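Stomora Guesthouse FAQ
Updated 05/04/2020

How do I get to Stomora?
Ferry from Plavstead, 2 a day in season. Morning one fills up first. Buy tickets at the harbor, no online sales yet. Crossing takes up to 30 minutes.

Is there a bus on the island?
Yes. Runs from the dock to Tiltness and back. Pay the driver, cash only. Last one leaves before dinner so plan for it. 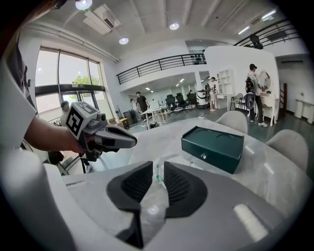 Can I check in early?
Usually, if the room's ready. Email us the day before. Bags can stay at the desk either way.

Do you take kids?
Yes, all ages. Cribs are free, just ask when you book. No bunk beds, sorry.

What about dogs?
Small ones OK in the garden rooms. Not in the main house.

How hard is the walk to the lighthouse?
468 steps at the end, the rest is flat. Bring water, theres no shop up there. Closed in high wind.

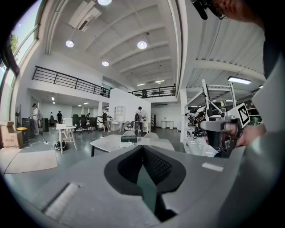 Where should we eat?
Breakfast is with us. For dinner try the harbor places, or Chiba on the hill for noodles. Chiba is closed all of February.

Is the beach sandy?
Tiltness is sand. The one by the dock is pebbles, wear shoes.

What if the ferry is canceled?
Call us. We move your dates at no charge, or refund 2 nights if you can't rebook. Anything past that is up to your travel insurence.

Wifi?
Yes, main house. Garden rooms it comes and goes.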